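Home > Kitchen > Grain mills > Hisow Felden 622

Hisow Felden 622 Countertop Grain Mill
Item no. 622
In stock at Rotbridge

The Felden 622 is an electric stone mill for home kitchens. It grinds wheat, rye, spelt, oat groats, rice, millet and other dry grains, from cracked cereal to fine bread flour. The hopper holds enough wheat for one large loaf or two small ones, and you can refill it while the mill is running.

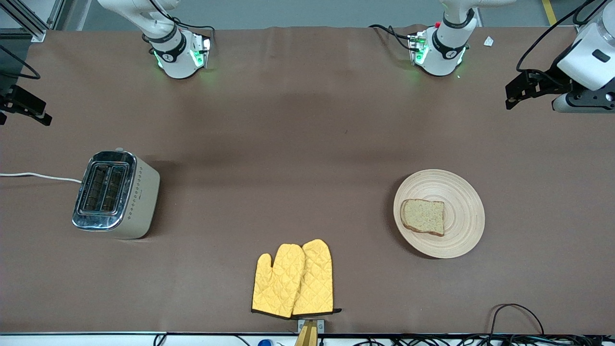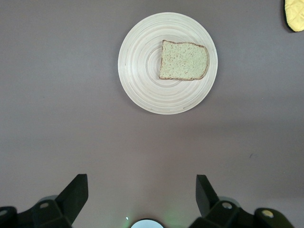 A slice of bread on a round wooden plate.

Overview

Whole grain keeps for a long time in a dry cupboard. Whole grain flour does not, as the oil in the germ starts to go stale once the kernel is broken. Most people who buy a mill do so to grind what they need on the day they bake. The 622 is sized for that kind of use. It is not meant for a bakery or for grinding many batches back to back.

The housing is solid beech with an oiled finish. The motor sits in the lower half and drives the bottom stone directly, with no belt. The upper stone stays still and is raised or lowered by turning the hopper. Flour leaves through a spout at the front, which is high enough to clear most mixing bowls.

The previous version had a painted hopper ring. On this one the ring is bare wood with the grind numbers burned in, so they will not rub off with handling.

What's in the box

Felden 622 mill with hopper and lid
Power cord, removable
Cleaning brush
Cotton flour bag
Printed instructions

The sifter shown on older packaging is not included. It is sold separately as the Arthur hand sifter (see below).

Specifications

Type: electric stone mill
Stones: corundum-ceramic, self-sharpening
Housing: solid beech, oiled
Grind settings: 20, marked on the hopper ring
Cord length: 5 feet
Weight: 20 pounds
Hopper lid: beech, loose fitting
Warranty: 8 years on the motor and stones, 5 years on all other parts

The wood is a natural material and the color differs from one mill to the next. We can't match a mill to a photo or to one you already own.

Setting the grind

Turn the hopper to the left for coarser flour and to the right for finer. Start the motor first, then turn toward fine until you hear the stones begin to touch. Back off slightly from that point. That is the finest usable setting for your mill, and it may not line up with the lowest number on the ring. Make a note of it.

For bread flour, most users stay near the fine end. For polenta or cracked wheat, use the middle of the ring. For hot cereal, go coarser still and run a handful through first to check the size.

Only turn the hopper toward fine with the motor running. If the stones are closed with grain between them and the motor off, the mill may not start. Should this happen, switch off at the wall, turn the hopper to the left, and start again with the spout clear.

Grains you can use

Wheat, hard or soft
Spelt, einkorn and emmer
Rye
Barley, hulled
Oat groats
Rice, white or brown
Buckwheat, hulled
Millet
Dried field corn

Popcorn can be milled on a coarse setting first and then run through again on a finer one. Do not try to grind it fine in a single pass.

Not suitable: flax, sesame, poppy, sunflower seeds, nuts, coffee and anything oily or damp. Oil coats the stones and they stop cutting. If you bake a seeded loaf, add the seeds whole to the dough, or grind them in something else. Dried herbs and spices will leave a smell in the stones that takes a long time to go away.

Check that grain is dry before milling. Put a few kernels on a hard surface and press with the back of a spoon. A dry kernel cracks. A damp one flattens into a flake. Grain that flattens should be spread on a tray in a warm room overnight and tested again.

Look the grain over for small stones. Field-cleaned grain bought direct from a farm nearly always has a few. A stone the size of a lentil can chip the grinding surface, and that kind of damage is not covered.

Baking with fresh flour

Fresh flour comes out of the spout warm. You can use it right away, but dough made with warm flour will rise faster, so use cooler water or watch the clock. It also takes up water more slowly than store flour. Let the mixed dough rest before you decide whether it needs more.

When changing a recipe over from store flour, go by weight. A cup of fresh flour is fluffier and weighs less than a cup from a bag.

Cleaning

The mill does not need washing and must not be put in water. Brush out the spout after use. If you see a film on the stones, run a handful of dry white rice through on a middle setting and throw the rice flour out.

To open the milling chamber, unplug the mill and keep turning the hopper left until it lifts off. Brush both stones and the space around the lower one. Wipe the thread with a dry cloth before putting the hopper back. Flour left in the thread is the usual cause of a hopper that is stiff to turn.

Wipe the outside with a dry or barely damp cloth. Once a year, or when the wood looks dull, rub in a small amount of food-safe oil and leave it overnight.

Accessories and spare parts

Arthur hand sifter, fine mesh
Arthur hand sifter, medium mesh
Replacement stone set for Felden 622
Replacement hopper lid
Cotton flour bag
Beech oil

The stone set fits the 622 only. Owners of other Felden mills should contact us with the number on the base plate before ordering.

Shipping and returns

Mills ship from Rotbridge in a double carton. Keep both cartons until you have tried the mill. An unused mill can be returned within 20 days. A mill that has had grain through it can only be returned if it is faulty.

Annual servicing takes place in April. Mills sent to us for servicing should be empty, brushed out and packed with the hopper screwed down on a coarse setting. Enclose a note with your address and what you would like looked at.

Questions we get

The motor hums but the stones don't turn. Switch off, turn the hopper left and restart. If it still hums, stop and contact us.

The flour feels gritty. The setting is too coarse, or the grain is damp and has coated the stones. Clean with rice and try again.

The motor stopped partway through a batch. The heat cutout has tripped. Leave the mill to cool with the switch off. It will reset without any action from you.

Page last updated 30 September 2024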